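Bernholm BT-10 Serving and Transfer Tray

Item group: Trays and Carriers
Supplied by: Abernathy Kitchen Supply
Page revised Jun 6, 2019

The BT-10 is a one-piece molded polypropylene tray for cold prep, counter display and short carries between the kitchen and the line. It replaces the BT-8, which had square corners and a separate clip-on rim. Stock of the BT-8 ended in February and spare rims are no longer supplied.

Specifications

Material: polypropylene, food contact grade, colored through
Weight: 700 g
Wall thickness at rim: 3 mm
Maximum service temperature: 80 °C
Maximum evenly spread load: 10 kg
Stacking: nests empty, does not stack loaded
Finish: fine matte on the floor, smooth on the rim and underside
Colors: blue, gray, white, dark green

Description

The floor is flat across its full area with no drain channel. Liquids will collect against the rim, so the tray should not be used for thawing without an insert. The insert for this size is the Hakel wire grid, ordered separately. Grids made for the BT-8 will fit the length but foul the corner radius and should not be forced.

The rim is low. It is meant to stop items from sliding off during a carry and gives no useful side support to tall containers. For bottles and jars, use the deep version, BT-10D.

Molded trays of this size show a small amount of bow along the sides. This is normal and does not affect the load rating. Trays that rock on a flat counter by more than 2 mm measured at any corner will be replaced under warranty.
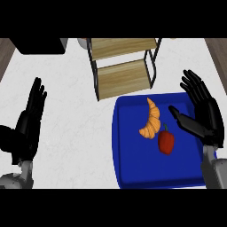 Blue tray and two-level shelf rack on a white, gray-veined top.

Cleaning

Wash by hand or in a commercial dishwasher with a rinse stage set no higher than the service temperature given above. Load on edge. Trays laid flat under a heavy rack may take a permanent set. Chlorine-based sanitizers are acceptable at the strength printed on the container. Do not use steel wool or abrasive powder on the matte floor – scratches there hold stain and cannot be polished out.

Turmeric, tomato and beet will mark the white and gray versions. Soaking overnight in warm water with baking soda removes most of it.

Storage

Empty trays nest at a pitch of 12 mm. Keep nested trays out of direct sunlight. Do not store against an oven wall or over a warming drawer. If nested trays lock together after washing, separate them by flexing one long side. Do not pry with a knife.

Ordering

Part 191-B: blue
Part 191-G: gray
Part 191-W: white
Part 191-DG: dark green
Deep version: add D to the part number

All colors are sold singly or by the carton. Cartons are single color. Mixed cartons can be made up on request, with a longer lead time. The dark green version is molded to order.

Lids are available in clear only. The lid sits on the rim and is not a seal.

Warranty

Two years against cracking and warping in normal use. Heat damage, knife cuts and stains are excluded. Claims need the mold date, stamped on the underside near one corner, and the order number.

Contact

Orders and lead times: Trinity Ruiz-Ortega, sales desk
Load and temperature questions: Roscoe Sorensen, technical desk
Returns go to the Brundinitz warehouse – please request a return number before shipping.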